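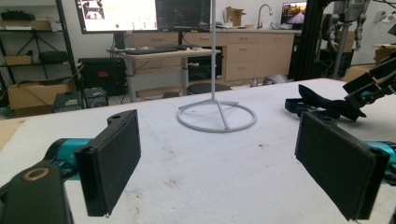 Spinning rack finds a spot at the Birkix workroom

If you've been by the Birkix workroom on Rocha Street lately, you may have noticed we finally have a display stand! It's one of those wire ones with a round base and a thin pole up the middle, and the arms have hooks fanning out at two heights. I've wanted one since April, when the Samano shop closed and sold off its fixtures (I got there too late and came home with a box of price tags).

This one came from Estar and cost $17, with $8 more for delivery. I think that's a pretty good deal for something that spins. 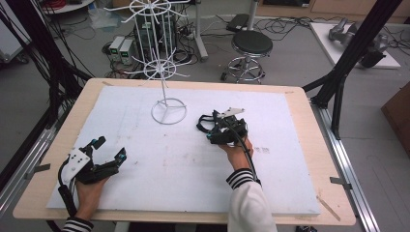

For now it lives on the big table with the wood top, on the white covering, and I'd like to keep it there through the winter sale. Key rings and small ornaments will go on the lower arms, where kids can reach, and the longer necklaces will hang up top.

The sale opens at 11 on Saturday and we've got 2 tables set aside for makers. If you have small things that hang from a hook, bring them over by Friday night and I'll find them a place on the rack.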